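# Chapter 4: Learning to Handle Cloth

Pick up a mug and it stays a mug. Pick up a towel and its shape changes with every inch you move, and that's what makes cloth such a wonderful problem! In this chapter we follow Lilian Mollel and Dong-hyun Byun, whose Mutero study trained a two-arm policy on 758 human-guided demonstrations.

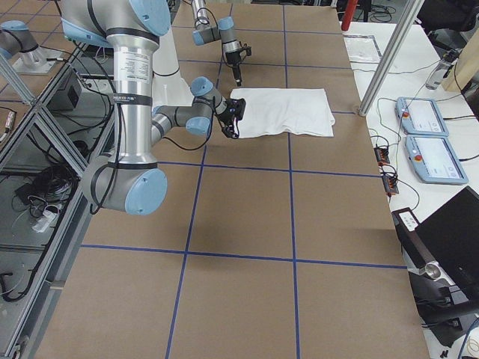
*Figure 4.1. One gripper pinches the left edge of a towel while the other points down just beyond its top edge. Blue tape divides the paper-covered table into cells.*

Their method predicts up to 13 motions ahead, then looks at the cloth again and replans. Section 4.2 builds that loop from scratch. Before you read it, try folding a towel with two fingers of each hand, and notice how often you stop to look.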